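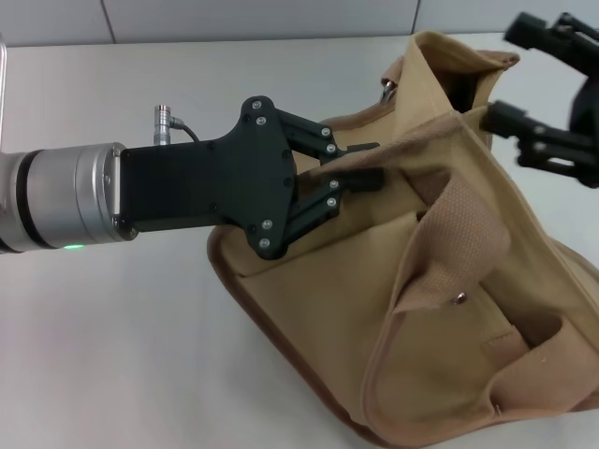
Is the Vekport two-arm starter kit worth it for soft goods?

Posted by hinov_bench, 2021-07-15

We repack returned bags for a small online shop. Canvas totes, messenger bags, some backpacks. Before a bag goes back on the shelf it has to be opened, checked inside and out, and closed again. I have been looking at the Vekport kit, which comes with two arms, two-finger grippers and the Peltico software for recording and replaying tasks. The seller says it handles "fabric items" but all the sample clips on their page show boxes and bottles.

We do 25 bags on a normal day and more in January. Has anyone used this kit on bags or other floppy things? I mainly want to know if it can hold a bag open while something else happens, and how long it took you to set up. I can do basic wiring but I don't write code.

4 replies hidden, 3 shown

aliyu_workshop

We have had the kit since January and use it mostly on canvas. Holding a bag open is the part it does best. One gripper takes the front edge, with one finger inside and one outside, and the other gripper takes the rim on the far side. You do need both arms for this. With one arm the bag just slides along the table.

Things that gave us trouble:

Straps. If a strap is lying across the front, the fingers may pick it up along with the edge. We now tuck straps behind the bag by hand first.

Thin nylon. The stock fingertips are hard and smooth and thin fabric slips out. Heavy canvas is fine. Aliyu sells rubber tip covers in packs of 15 and we go through a pack every couple of months.

Buckles and small snaps. We gave up on those and do them by hand.

Setup took two days, most of it bolting down the arms and getting the table height right. Peltico does not need code for recording. You move the arms through the task and it saves the run. Count on recording the same job many times with the bag in different positions, though. Our first task needed 533 recordings before I would leave it alone for a whole shift. At 25 bags a day I would work out the hours first, because you may not get your money back.

rmk77

Too expensive. Get a bag stand.

tableside

I agree with most of the first reply. Two additions.

The software license is separate after the first year. It is on the order form but not on the product page, so ask for it in writing. Ours stops at 1000 saved runs and after that you either delete old ones or move up a plan.

Also ask if they will do a trial with your own bags. They did it for us when we asked. We mailed a box of our worst ones, including two with stiff front pockets, and they sent back the full recordings with the failed tries left in. The pockets were what made us wait. The arms could get the main compartment open but kept missing the pocket edge when it was lying flat. If your check includes pockets, put that in the trial request.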